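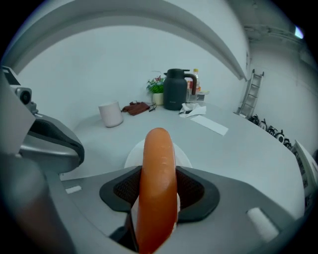 Hand-held gripper, orange finger pad.

Sondholm Owners Group – minutes, 8th September

Present: Mervyn Mapplebeck (chair), Anil Pillai, Szu-yu Chiang, Subira Makokha. Apologies: Vignesh Rajan. Minutes: Szu-yu.

Last minutes accepted, one correction – the leak was in unit 2, not the laundry.

Gutters
Skestine quote in, $3,280 incl. GST for the whole roofline. Lacroix still hasn't sent theirs, Anil has rung twice. Mervyn wants it done before the jacarandas drop. Agreed to go with Skestine if nothing from Lacroix by Friday week. Subira asked if downpipes are included – quote doesnt say. Anil to check.

Driveway gate
Sticking again. Zastero came out, adjusted the hinge, invoice $1,164. Szu-yu thought this was steep for one visit. Mervyn to ask for an itemised copy before we pay. Meanwhile please lift the gate a bit when closing, don't kick it.

Bins
Recycling being put in the red bins. Roughly 80 flattened boxes left next to the bins after the last move-out, council won't take them. Subira has room in the ute for one load to the tip. Note to go under all doors.

Garden bed, front
Vignesh emailed – would like natives along the fence, no more roses. Anil likes the roses. Long discussion. Left over untill Vignesh can be there.

Levies
No change this quarter. Look again in January.

Other business
Visitor parking sign has faded, Mervyn to get a price. Stairwell light on level one out, Szu-yu has a spare globe.

Closed 8.40pm. Next meeting at Subira's, bring own chair.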